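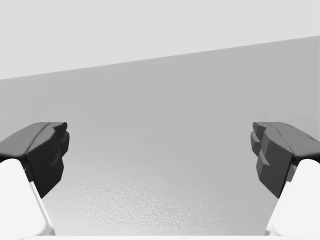 Stellura 腕部视角的渲染画面：夹爪张开，两侧深灰色指垫的齿面相对

**Stellura** 是 Arkesau 公司开发的双臂操作仿真套件，用于在计算机中搭建桌面抓取与摆放任务，并对机器人控制程序进行测试和评分。套件由场景编辑器、物理与渲染模块、任务库和评分工具四部分组成，以年度订阅方式提供。主要用户为高校实验室、系统集成商和职业培训机构。

Stellura 不随附任何实体硬件。用户可以使用自带的双臂机器人模型，也可以按照格式说明导入自己的手臂和末端执行器。

## 历史

Stellura 的前身是 Arkesau 内部的一套调试程序，用来在夹爪出厂之前检查指面几何形状，只能显示单只夹爪与一个平面的接触。工程师 Krystyna Zalewska 后来把它与公司另一个项目的双臂运动学代码合并，得到第一个可以同时控制两只手臂的版本。这个版本没有图形界面，场景以文本文件描述，改动物体位置后需要重新启动程序。

首个公开版本在八月发布，附带任务较少，只支持固定视角。第二版加入了腕部视角和场景编辑器，并重写了接触计算部分。第三版起，任务库与主程序分开更新，用户可以保留旧版任务而只升级渲染模块。

负责任务库的 Renata Dudek 在第三版的发布说明中写道，早期任务“物体太多，失败以后很难判断是哪一步出了问题”，因此新版基础任务把桌面物体减到必要的数量。旧任务仍以“归档”分类保留，但不再进入默认评分。

## 组成

### 机器人模型

自带模型为双臂上身结构，手臂外壳为白色，躯干外壳为米色。每只手臂末端装有一个两指夹爪。夹爪手指的白色指体上装有深灰色指垫，指垫朝内的一面做成阶梯状的齿形。齿形在碰撞模型中被简化：默认设置下，指垫内侧按分段平面处理；打开“精细接触”选项后，每一级齿面单独参与计算，仿真速度随之下降。

指垫属于可替换部件。套件提供齿面、平面和弧面三种形状，用户也可以导入网格文件。导入的指垫需要指定摩擦系数和质量，缺少其中任何一项时，程序会拒绝加载，并在日志中列出缺失的字段。

左右手臂的参数相互独立，可以给两侧配备不同的夹爪。培训机构常用这一功能让学员比较不同指垫对同一物体的夹持表现。

### 视角

Stellura 区分两类视角。全局视角位于机器人躯干的后上方，可以同时看到双臂和桌面。腕部视角跟随夹爪运动，画面下方两侧为手指，中间为手指之间的开口以及后方的表面。

腕部视角主要用于接近物体的最后阶段。手指在画面中的位置随夹爪开度变化，控制程序可以据此读取开合状态，不必另外接收关节数据。夹爪朝向空桌面时，画面往往只剩下灰色平面和手指，几乎没有可以用来定位的特征。使用手册建议在这种情况下结合全局视角判断手臂位置。

两类视角的分辨率、视场角和帧率可以分别设定。帧率上限为每秒 60 帧，超过此值的设定会被自动改回上限。

### 场景与物体

默认场景由浅灰色桌面、带白色网格线的深色地面和浅灰色背景构成。桌面为哑光材质，光照柔和。编辑器允许更换桌面颜色、光源位置和地面样式，也可以关闭阴影。关闭阴影能够提高渲染速度，但部分依靠阴影判断高度的控制程序在这一设置下得分明显降低。

物体库中收录了纸盒、罐、瓶、杯和几种规则几何体。每件物体附有尺寸、质量和惯量数据，带印刷图案的包装另附贴图。纸盒类物体可以设为刚体或可变形体，后者只在专业版中提供。

### 评分工具

评分工具在任务结束后读取仿真日志，输出完成情况、用时、碰撞次数和物体最终位置与目标的偏差。结果保存为表格文件，可以与以往记录合并。评分规则以脚本形式公开，用户可以修改，但修改后的结果会带有标记，不能提交到 Arkesau 维护的公共榜单。

## 任务库

第三版任务库含有 12 组基础任务，分为单臂、双臂和交接三类。每组任务规定初始物体、目标位置和时间限制，物体的初始角度则可以随机生成。

典型的桌面摆放任务以平放的绿色矩形作为目标标记，两只手臂分处标记两侧。下图为这类任务的全局视角：红白两色的小纸盒斜放在标记左侧，左夹爪张开，悬在桌面上方，没有碰到纸盒；右侧一只红白标签的圆罐倾斜着，紧贴右夹爪的一根手指。左臂的影子投在桌面上，保留了夹爪张开的轮廓。

在评分时，手指碰到物体与夹住物体是两种不同的状态。只有两侧指垫都与物体接触，并且接触力在规定时间内保持在阈值以上，才记为一次抓取。单侧接触记为“触碰”，是否扣分由任务脚本决定。物体因触碰而翻倒或离开桌面时，多数任务会直接终止。

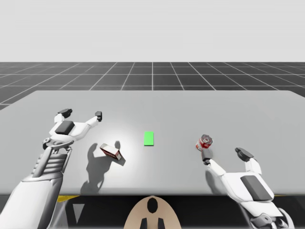

## 使用流程

一次完整的测试通常从编辑器开始。用户选定任务和机器人模型，设置视角及随机种子，然后把控制程序连接到仿真接口。接口接受关节位置、关节速度和末端位姿三种指令，同一次测试中不能混用。

连接成功后，程序先进行一轮自检，让双臂依次移动到预设姿态，并将夹爪完全张开再闭合一次。自检中发现的关节越限或网格穿插会以红字写入日志。用户可以跳过自检，不过 Arkesau 的技术支持部门在处理故障时一般要求提供自检记录。

正式测试可以逐次运行，也可以批量运行。批量运行时界面不显示画面，只在后台保存选定的帧。每次测试的初始条件均写入日志，之后可以用同一随机种子重放。跨版本重放不保证结果一致，接触计算模块在第二版和第三版之间的改动尤其容易造成差异。

手动操作模式允许用户用键盘或手柄控制夹爪。这一模式最初只为调试而设，后来在教学中用得较多。手柄映射可以保存为配置文件，左右手臂默认分别对应左右摇杆。

## 版本与授权

Stellura 分为教学版、标准版和专业版。

| 项目 | 教学版 | 标准版 | 专业版 |
|---|---|---|---|
| 双臂模型 | 有 | 有 | 有 |
| 腕部视角 | 有 | 有 | 有 |
| 导入自定义夹爪 | 无 | 有 | 有 |
| 批量运行 | 无 | 有 | 有 |
| 可变形物体 | 无 | 无 | 有 |
| 评分脚本修改 | 无 | 有 | 有 |

标准版的年度订阅价为 1,533 欧元，按席位计算。教学版只向学校和培训机构开放，需要提交课程说明。专业版价格另议，合同中包含技术支持时间。订阅到期后，已经导出的日志和评分表仍可打开，但不能再运行新的测试。

## 应用

位于 Bredudwood 的一所技术培训中心将教学版纳入机器人操作课程。学员先在手动模式下完成单臂任务，再编写程序完成双臂摆放。该中心公布的课程总结称，学员在第一周最常见的错误是夹爪下降时手指先碰到物体边缘，造成物体倾斜或滑出。课程后来增加了一节专门讲解腕部视角的内容。

集成商 Zawadzka 用标准版比较包装线上的夹爪方案。该公司导入了自己的平面指垫，并与套件自带的齿面指垫作对照，测试物体为小型纸盒。在其提交的 93 次纸盒抓取记录中，齿面指垫在纸盒倾斜放置时滑落较少，但在薄壁纸盒上的接触力峰值较高。Zawadzka 最终为不同包装保留了两套指垫。

## 评价

用户评价多集中在场景编辑器和日志功能上。日志把每一次接触对应到具体的手指和物体表面，查找失败原因时较为方便。评分规则公开也受到教学用户的欢迎，教师可以按照课程进度放宽时间限制。

批评意见主要涉及默认场景过于简单。桌面、背景和地面的颜色接近单一，物体之间间隔较大，在这种条件下取得高分的控制程序，换到杂乱环境后未必有同样的表现。第三版减少桌面物体以后，这类意见有所增加。Dudek 对此的答复是，基础任务只用于定位问题，较复杂的布置应当由用户在编辑器中完成，编辑器也提供随机添加干扰物的选项。

另一项常见意见是精细接触选项的速度。打开该选项后，普通办公电脑难以实时运行双臂任务，部分用户改为先用默认设置筛选程序，再对少数结果作精细计算。Zalewska 曾在用户会议上表示，接触模块仍有改进余地，但没有给出时间表。

手册的翻译质量也受到指出。中文版手册中，“指垫”与“指尖”两词在若干章节里混用，导入自定义夹爪时容易填错字段。第三版的补充说明统一了前三章的用语，附录尚未修订。

## 参见

- 仿真软件
- 平行夹爪
- 双臂机器人
- 末端执行器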